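Flokcombe Forums > Simulation > Planning and Perception

Self-filter eats the dresser top, and now Donon won't plan to it

Last week I wrote in the monthly thread that my left arm kept stopping short on the bedroom task, and a couple of you told me to start a proper topic. So I'm doing that. It's a two-arm setup in Matos, planning with Donon, controller is Tresthorpe on default gains. The task is to pick the small stuff off the top of a dresser, one item at a time, with whichever arm is closer.
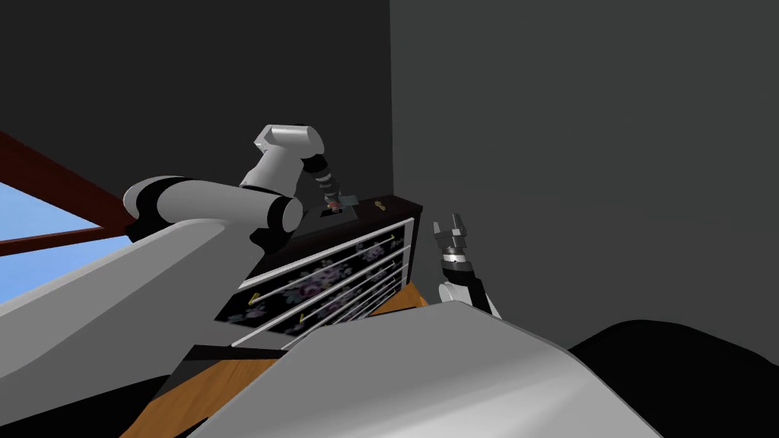 Cuiping Xia

July 8, 2024

OK so the good news first. When I feed the planner ground truth poses straight out of the sim, everything works. The arm goes up and over the dresser edge, comes down on the object, no drama. I ran 305 episodes that way over the weekend and I'm happy with what I saw.

The bad news is what happens when I switch to the depth cloud from the head camera. A big chunk of what that camera sees is the robot's own shell, so I have the self-filter on, and I had to bump the padding up because otherwise little slivers of shell leak through and Donon thinks there's an obstacle glued to the robot's chest. But with the padding up, as soon as the gripper gets near the dresser top, the filter also deletes the points around the gripper. Goodbye object, goodbye dresser edge! Then the planner either says goal unreachable or (worse) plans cheerfully right through the drawer handles.

I've tried padding per link, I've tried lowering the voxel size, I've tried freezing the map once the arm starts moving. Freezing helps but it feels like cheating. Anybody been here?

gantry_gus

Been there, yes. Freezing the map isn't cheating. The furniture isn't going anywhere. Take one clean cloud with the arms parked low, build the map, plan the whole reach on that. I do this on every tabletop task I have and I sleep fine.

Also what's your padding set to? The default is tiny and people go from that to something huge in one jump.

mossyquaternion

Gonna disagree with gus. Freezing is fine until the gripper nudges something and you go for the second item with a map from before the nudge. With small objects next to each other that's going to bite you. Fix the filter. If slivers of shell are leaking through, the padding isn't your problem, your extrinsics are. Check the camera to torso transform before you touch anything else.

Cuiping Xia

Thanks both! Gus, padding is at 2 cm on everything right now, and yes, I did go there in one jump, guilty.

Mossy, I checked the transform against the model file and the numbers match, but I hadn't thought about timing. The joint states and the depth images come in on separate topics and I just grab the latest of each. If the arm is moving while the image is a bit old, the filter is masking where the arm is now and the cloud still has where the arm was. That would give me slivers, right? At least on the arms. It doesn't explain the torso shell, unless the neck is swaying.

I went back and stared at a bunch of renders with the mask overlay off, and the other thing that worries me is the hand-shaped thing on the dresser top. It's pale gray, my shell is whitish and pale gray too, and my segmentation net (which I trained mostly on robot parts, oops) is very sure that it belongs to me.

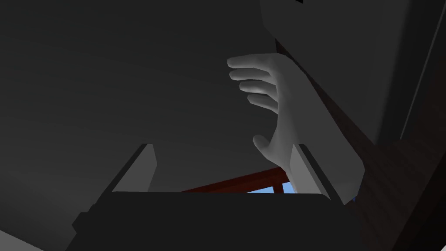 So I have two masks stacked on each other, the geometric one from the joint states and the learned one from color, and I OR them together. Anything either one calls robot gets thrown out. I set that up back in May when the geometric filter was flaky and never went back to it. I'm going to pull the learned one out completely tonight and see what's left. If the hand comes back into the cloud then at least that part is solved.

torquewrench_tam

Oh man, the OR. I would bet lunch on the OR. A learned mask that knows robot parts and has never seen a thing shaped like a hand sitting on furniture is going to eat it every single time.

But I'd keep it and go to AND for the region past the wrist. Geometric says robot AND color says robot, then drop it. Near the torso leave it as OR, since there's nothing you want to grab there anyway.

mossyquaternion

AND past the wrist just means now you leak gripper points whenever the color net blinks, and the planner sees a ghost obstacle between its own fingers. I've watched that exact thing stall an arm for ages. Pick one mask and make it good. Geometric plus correct timestamps is enough in sim. In sim! You have perfect geometry, why are you running a net at all?

gantry_gus

Because some people want to move off sim one day, mossy.

mossyquaternion

Fine, then train it on something besides robot parts.

Cuiping Xia

Haha OK, you're both right and I have an update.

First, timing. I switched to approximate sync between joint states and depth, with the neck joints included this time (they weren't in the list, I'm embarrassed). The slivers at the torso went away on the runs I've looked at. So the neck was moving a little while the arms came up, and the filter had no idea.

Second, I took the learned mask out and dropped the padding a lot, wrist and fingers especially. And I did what gus said for the start pose, sort of. Both grippers open, fingers up, held out in front before I take the first cloud, so I'm starting from the same arrangement every time.
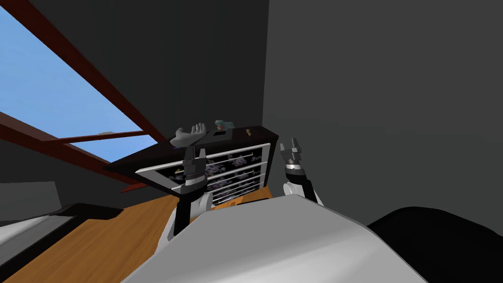 From there the planner gets a cloud with the dresser top in it, and the goals I pick on the teal figurine come back as reachable. The little gold knob toward the back is still hit or miss. Donon burns through almost 3,000 samples on some of those and gives up, and I can't tell yet if that's the cloud or if the left arm just runs out of elbow back there. I might hand that one to the right arm and see.

I also haven't decided about remapping between picks. Right now I back off to the start pose and take a new cloud each time, so the map is frozen during a reach and refreshed in between. Slow, but I can read the logs.

torquewrench_tam

Refresh in between is what I'd do too. For the knob, seed the IK with a few different elbow angles before you blame the cloud. Donon only tries the current one by default and then complains like it tried everything.

gantry_gus

Seconding the elbow seeds. And raise the approach height, you want to clear the top edge with room to spare before you start coming down. Tresthorpe overshoots a bit on the default gains when the forearm swings down.

mossyquaternion

It overshoots if you leave velocity feedforward off. Turn it on.

Cuiping Xia

Feedforward was off. Of course it was. OK, trying seeds first, then feedforward, one at a time so I know which did what. I'll put the config diff in the files section once it's less ugly.

mossyquaternion

Post it ugly, I want to see the neck joints.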